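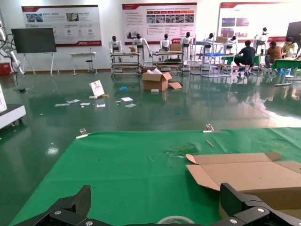
Notebook, Wednesday, 4.15 pm

Back on the turnout puzzle for Conance, and I'm rather enjoying it (more than I expected to when I said yes!). We posted 1000 questionnaires asking people why they did or didn't vote in the council elections, and 63 have come home so far, which is thin but lovely to read. Plenty of them fill the margins with kind words for a councillor who once rang back about a drain.

Coding went slowly. I keep wanting to put "they're all the same" under distrust, when half the time the person sounds tired more than angry – perhaps we need a new code for that? I've left 16 forms unmarked in the blue folder, so do have a go at them before you look at mine.

The Paiva ward forms are still in the post. If we reach 70 I'll start the tables, and if we don't I'll start them on Monday's pile anyway.

Recent entries
Univent: wording of question nine
Vavik ward hustings, rough notes
Postage and reply envelopes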